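Penport Household Waste Diary

README for release 2, updated 20th April

The Penport Household Waste Diary is a set of tables on what people in one small city throw away at home. Households kept a written diary for four weeks and weighed each bag before it left the house. The tables are meant for teaching, for local planning work and for anyone who wants to compare sorting habits between apartments and houses.

What is in the release

households.csv has one row per household. It gives the number of people, the type of home, the district and whether the building has a shared bin room.
entries.csv has one row per bag. It gives the household number, the week, the stream and the weight in grams.
items.csv has one row per item written in the diary, with a category code.
codes.txt lists the category codes and what each one covers.

There are 134 households in the release. Of these, 70 live in the Fajardo district and the rest live in Iltau. The diary weeks all fall in July. The files are UTF-8, with commas between fields and a header row in each table.

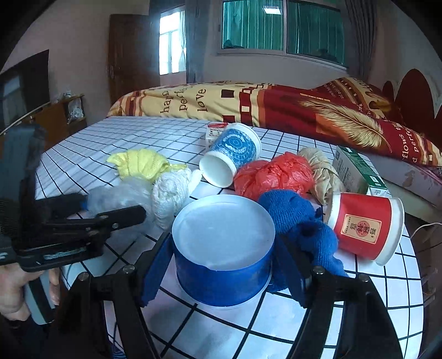 Streams and categories

Each bag belongs to one of four streams: paper and card, containers, food scraps, and residual. The stream is the one the household chose, even when the items listed for that bag suggest another. We did not correct these. If you want to study sorting errors, join entries.csv to items.csv on bag_id and compare the stream with the category code.

Coated paper goods have their own code, P4. This covers paper cups, ice cream tubs and takeout boxes with a plastic lining. In release 1 they were mixed in with P2 (cartons), so counts for P2 are not comparable between the two releases. Tissues and paper towels are P6. A paper item soaked with food is still coded as paper, and the field soiled is set to 1.

Weights

Households used the same model of hanging scale, supplied by Muvby. Weights under 190 grams were hard to read on it and are stored as blank, with the field low_weight set to 1. Do not treat these blanks as zero.
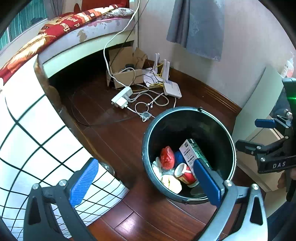
Can I add up the item rows to get the weight of a bag?

Items were written down but never weighed one by one, so the only weights are those for whole bags in entries.csv.

Known problems

The week 3 entries for 49 bags have no stream. The paper forms for that week were printed without the stream box, and some households left a note in the margin while others did not. Where there was a note, we used it.
Garden waste was left out of the diary, but a few Iltau households listed it anyway under residual. Look for code X1.
The field people counts everyone who slept at the home for most of the four weeks. Guests are not included.

Privacy

Household numbers are random and do not match the numbers on the paper forms. Free text notes have been removed. Street names are not part of any table.

Changes since release 1

Added code P4 and recoded the older rows.
Added the low_weight field.
Fixed the district for two households near the boundary.
Removed duplicate bag_id values in week 1.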